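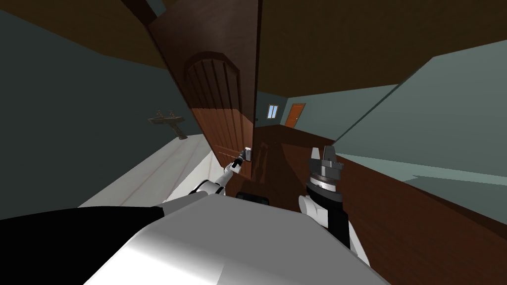 I have been using Zilatik for most of this year, and I still open it on a Monday with more eagerness than anything else on my work machine. It is a simulated house pack from Braltex: a set of rendered interiors for testing two-armed mobile robots, sold by yearly licence, with doors you can open and fixtures you can reach for. I think it is the best small product in our corner of the trade, and I think a lot of people are passing it over because the screenshots look plain.

They do look plain. The walls are flat greens and greys, the ceilings are brown, and anyone used to glossy showreels will wonder where the money went. My view is that it went into the doors, and that doors are exactly where I'd want it spent!

Most household demos I get sent are about picking things up. A cup on a table, a block in a tray. Fine, useful, I've done plenty of it myself. But a robot that can lift a cup and can't get through to the next room is a very expensive coaster. Doors ask for everything at once – the arm has to find the lever, the base has to be in the right spot, and there's a second arm that mustn't be in the way while all this goes on.
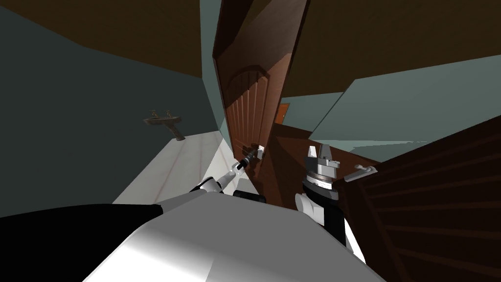 Tight spots are what I like best in this pack. Two doors close to each other, a handle on each, and a robot body that seems to take up all the space that's left. Živko Vidmar, who shares my desk and most of my opinions, calls these the landing problems, after the top of the stairs in his parents' house. You can't solve them with a better gripper alone. You have to think about where the elbow goes.

I ran 281 door trials in April with the controller we had then, and 81 of them ended with the handle where we wanted it. I was delighted, which tells you how the earlier version had been doing. What pleased me more was that the failures made sense. I could go back to a bad run, look through the robot's own view and see why it had gone wrong. With Iltinura, the pack we used before, I spent whole afternoons working out whether I was looking at my mistake or theirs.

The robot's-eye view takes some getting used to, I'll admit. When the head is tilted the whole room goes over with it, and Sulastri Ismail, who joined us in the summer, had to look away from the monitor a few times in her first week. She now leaves that view on all day. I'm glad Braltex didn't tidy it up into something level and comfortable, as the tilt is part of what the robot has to cope with.

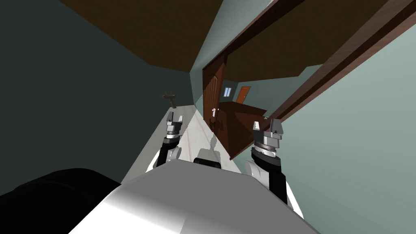

Then there's the way one room gives on to another. You can be working along a counter and still have a doorway ahead with furniture beyond it, so a task can start in one place and carry on somewhere else without loading a new file. We've built 20 of our own tasks on that idea, and the longest goes through four separate steps.

I do have grumbles. The manual is thin on contact settings, and the licence page could be half as long. I'd also like more kinds of handle, please, and a sticky door or two. The support desk at Pangaribuan, who look after licences for our region, answered my last question the same afternoon and sent a corrected settings file with it.

Would I buy it again? We renewed last week.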